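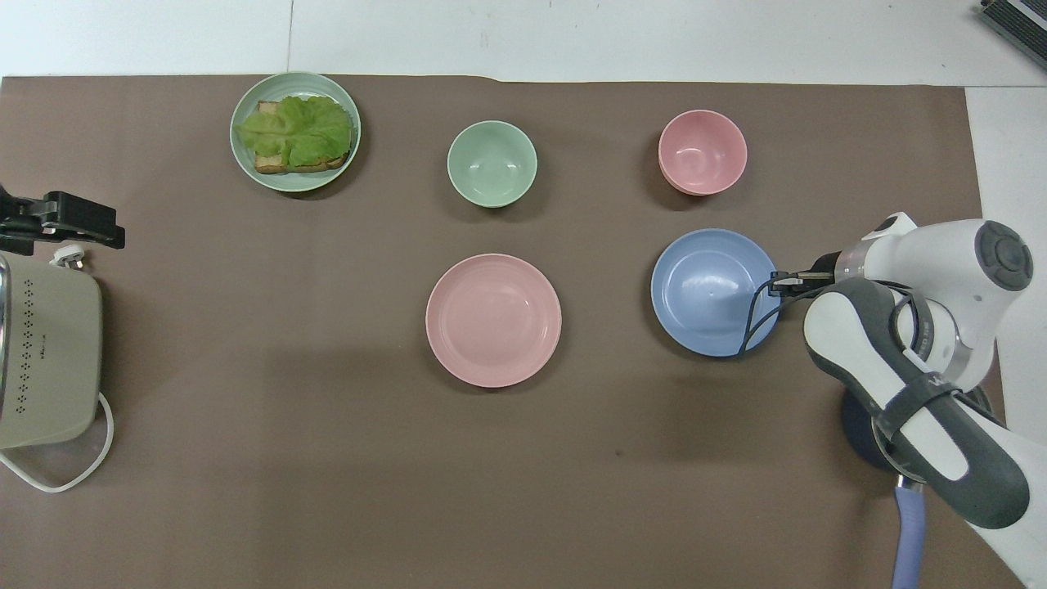
Monday, table 2, breakfast task

Present: me, Aiman, Yanti S., Lensa until she had to leave for section. Aisyah on the laptop.

Writing this down before the group meeting so that I don't get talked into a rosier version of the week. The proposal to enter the Latuheru student challenge says our pair of arms "makes breakfast." I would like us to stop using that sentence. What we have is a set of moves that pick up toast and dishes when those things are close to where we trained them to be. I'm not against entering. I'm against entering with that sentence.

Log count as of this afternoon: 287 recorded runs in the folder, of which 4 are unlabeled and one I can't open. Aiman says the one I can't open is fine on his machine. Aiman, please re-export it.

Layout

We kept the brown mat. I had argued for going back to the bare white table, and I lost. Yanti S. says the mat cuts glare off the tabletop, which I believe, and that the detector does better on it, which I would like to see on paper. She compared it with runs from January, when we also had different lights and a different plate set. You can't get much out of that.

Dishes are the pastel set: plates in green, pink and blue, bowls in green and pink. Green plate is the serving plate. All the others are there to be moved or to be in the way. Lensa asked why there is no blue bowl and the answer is that we don't have one. Fine by me. The instruction parser already mixes up "blue plate" and "blue handle" once the saucepan is on the table, so let's not feed it more blue.

Lettuce is real lettuce, bought fresh. I know the rubber leaf holds up better. It also slides off the bread in a way that lettuce doesn't, and everything we learned on it in the fall had to be thrown out. Whoever shops next, please get the ruffled kind again. The flat kind sticks to the fingers.

Plate stacking

The aim for this part is blue plate onto pink plate, right arm, rim grasp. Aiman's write-up calls the rim grasp "solved." My notes from watching:

- The grasp on the left rim is good. I'll give him that one. The fingers come down at the same spot nearly every time.
- The plate tilts as soon as it's lifted. It has to, with one pinch at the edge and all the weight hanging off to the side. The planner believes the plate is level. So the far edge arrives early and the plate gets pushed the last bit instead of placed.
- A pushed plate ends up looking stacked from the front camera. From the head camera you can see when it's off center. We have been scoring from the front camera!
- Nobody has tried it with the two plates swapped. Until somebody does, I don't know if it learned "put blue on pink" or "go there and let go."

I want the last point tested before anything else. It costs us one afternoon. Yanti S. thinks it will pass and we have a coffee on it.

Also, the wrist cable on the right arm. It's routed better than it was, but it still loops out far enough that I worry about it near the plates. Lensa has clips in her drawer. Please don't use tape again, I spent too long picking it off.

Toast

Left arm, toaster toward the back right corner of the mat, turned a little so that the gripper comes down lined up with the slot. That angle matters a lot and it isn't written down anywhere. I asked three people what it was and got "a bit," "same as last time," and a hand gesture. Mark the mat. Chalk is fine.

What I think is happening with the toast pull: we open the fingers wide, come straight down over the slice, close, and lift. If the slice stands up well clear of the slot, there is plenty to hold. With a short slice there's much less, and the fingers are down by the metal trim. All our demos are the same loaf, Wadetti sandwich white, bought by Yanti Yusof from the same store. I looked at the other bread in the kitchen upstairs and the heels and the rye are shorter by a good bit. I would bet money on those failing, and I'd like it if somebody proved me wrong.

We never decided who pushes the lever down. At the moment a person does. That needs to be in the paper, in the main text, in a sentence a tired judge can find.

The force limit is still the value Aiman took from the Steseck tutorial. That tutorial is about foam blocks. Toast is not foam. Crumbs on the mat are, in my view, a measurement, and we wipe them off before every run like they were never there. From now on take a close-up before wiping.

Sandwich

Open-faced: one slice, one leaf, on the green plate. We call it a sandwich in the logs, I've given up on that. The success rule right now is "leaf on bread." Aisyah wrote it and she agrees it's too loose. A leaf that covers most of the slice with the crust showing at a corner or two passes, and it should. But a leaf lying half on the plate also passes, and so did one that was touching the bread with its stem only. Her new rule will look at how much of the slice is covered. She wants the threshold picked by hand from old runs, I want it picked before anyone looks at old runs. Not settled.
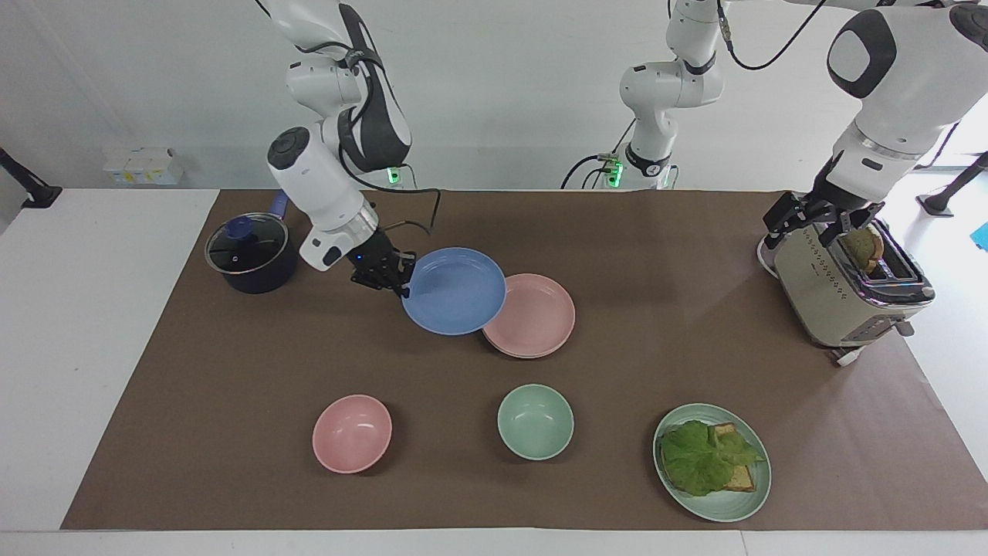
Two arms at once

This is the part everyone likes in the demo and the part I trust least. The schedule runs the plate job and the toast job side by side, right arm on one and left arm on the other. They are working at opposite ends of the mat. Of course they don't hit each other. I'd call that two one-armed robots sharing a table, and a judge who has seen any of this before will say the same thing out loud.

A real test would have the arms needing the same bit of mat. Say, toast goes on the pink plate while the other arm still wants that plate for stacking. Aisyah tried a mock version in the Lilis simulator and the arms waited for each other until the run timed out. She has the log, number 923, and it's worth reading. Everyone in the club should read it before the next time we say "coordination."

The saucepan with the glass lid has no job at all in this task. It was added as clutter. I'm for keeping it, but it has stood in the same far left spot in every run I opened, and clutter that never moves is just furniture. Move it. Turn the handle some other way too.

To do

- Swap pink and blue plates, 7 runs, no retraining. Me and Yanti S.
- Rescore the stacking runs from the head camera. Aiman, and please not only the good ones.
- Chalk the toaster outline on the mat. Whoever is in first.
- Rye. Yanti Yusof, if you're shopping anyway.
- Coverage rule written down with a number in it. Aisyah.
- Clips for the wrist cable. Lensa.
- Rewrite the first sentence of the proposal. I'll do it, and you can all complain about it at 4.

Aiman read this over my shoulder and wants it noted that the toast pull has improved a lot. It has. I still want the rye.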